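Software Engineer, Manipulation (Perception and Planning)
Tudavville, on site
Team: Arms
Reports to: Veronica Bucur
Posted in October. Open until filled.

We need one engineer to work on the software that decides where a two-armed robot should put its grippers, and whether it should move them at all. The second half of that sentence is the harder job and the one we have done badly so far.

Please read the whole thing before applying. We have lost good people in the first few months who joined after watching a demo video, some of them ours, and found out that the work is mostly log files.

What the team does

We write control, perception and planning code for arms that handle ordinary things on ordinary tables in lived-in rooms. The hardware is bought in and we do not want to build more of it. The system is called Bogdan, for reasons that predate most of us, and it runs as a stack of separate processes: camera drivers, a state estimator, a grasp proposer, a motion planner, a low-level controller, and a logging layer that Lucian Iordache wrote and still defends.

There is also a learned policy that goes from images to joint targets. It works well on some tasks and we do not fully know why. Part of this job is being unimpressed by it. When somebody says the policy "understands" a bottle, we would like you to ask what happens when the label is turned around, and then go and run it.

Where things stand

Last spring we reported a success rate to Dallow, our main customer, that we later had to take back. The trials were real. The trouble was in how we had picked them: any run with poor camera input had been dropped before scoring, by a filter that three people had reviewed and approved. When Canan Aksoy put the dropped runs back in, 123 of them, the number we had been quoting did not survive. We told Dallow the same week. They stayed, with conditions, and one of the conditions is more or less this position.

So a good part of your first year goes to input we used to throw away. Blur, glare, clear plastic, soft white cloth with no usable edges. Our depth estimates on transparent objects are poor, and the planner currently treats a poor estimate and a good one with equal trust.
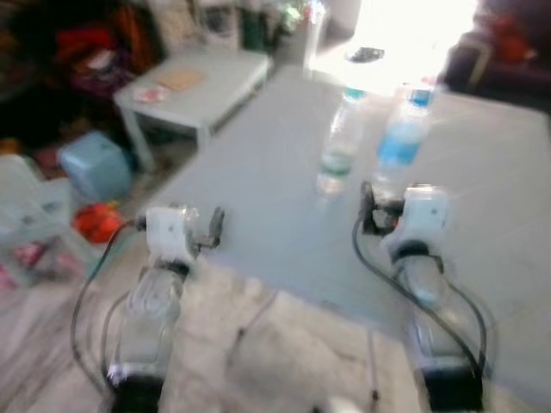
Head camera view, two bottles on the table. Strong blur, and bright light behind the clear plastic.

A person looks at input like that and slows down. Our planner doesn't. It gets a bottle pose and a confidence value, and the confidence value is close to decorative. Ruxandra Ghiță has a branch that carries real uncertainty from the detector through to the motion planner, and on recorded data it makes the arms hesitate in most of the right places. It also makes them hesitate in plenty of the wrong ones. We would want you to take that branch over, or talk us out of it.

What you would work on

Pose estimation for clear and shiny objects, including a way to say "I don't know" that the rest of the stack has to listen to.

Planning for two arms that share a workspace. Collision checks between the arms are fine. Collision checks against cables and cloth barely exist.

Timing. Images and joint states are stamped by different clocks and we correct for it in two places, which disagree. Somebody has to pick one and delete the other.

Replay tools. We want any failed run to be playable on a laptop, with the same code version, by a person who was not there. At present this takes Lucian and an afternoon.

Evaluation. Writing down what counts as a success before the trials start, and keeping the runs that make us look bad.

What we need from you

Solid C++ and Python, in code other people had to maintain after you. Time spent with a real arm, any make, long enough to have been wrong about the cause of a fault for more than a day. Enough geometry to find a flipped frame without guessing. Basic statistics, and the willingness to use them on your own results.

You do not need a doctorate. You don't need papers either, though if you have some we will read them and ask about the failures.

Experience with learned policies is useful. Experience with turning one off and going back to something simpler is more useful.

Who will probably not like it here

Anyone who wants to train large models full time. We have 2 GPU machines and a waiting list for both.

Anyone who needs the roadmap to hold still. Dallow changes its mind about object sets and has the right to.

Anyone who thinks general purpose household robots are a year away. You may be right, and we would honestly enjoy the argument at lunch, but you would find our planning meetings depressing.

The practical side

The team is 9 people. Everyone takes a turn running trials, including Veronica, and new hires start there for the first few weeks. It is slow work and you will reset the same table many times. We think it is the only way to learn which parts of the stack are lying.

This is an on-site job in Tudavville. We have tried remote work on the arms and it ended with one person on a call asking another person to press things. Two days a week at home is fine once you are past the trial period. There is occasional travel to Markport, where Dallow does its acceptance testing, usually a day there and back.

Full-time, permanent, salaried. The pay band is sent to every applicant before the first call, and we don't ask what you earn now. There is no equity pitch. We are a small contractor with one large customer, which is a risk, and you should weigh it.

How we hire

A call with Veronica, mostly about work you have already done. Then a paid exercise: we send a log from a failed run along with the code that produced it, and you write one page on what you think went wrong and how sure you are. Several logs in the pool have causes we never settled, so a careful "can't tell from this, I would need the following" is a perfectly good page. After that, a day on site with the team. You get an answer by the next Tuesday, with reasons if it's a no.

To apply, send Brândușa Manole a resume and a short note on one robotics result, yours or published, that you do not believe, and what test would change your mind. Skip the cover letter. Code samples are welcome if they are short. Please don't send videos.

Questions about the visa situation or part-time hours also go to Brândușa. Questions about the stack go to Canan, who answers slowly but at length.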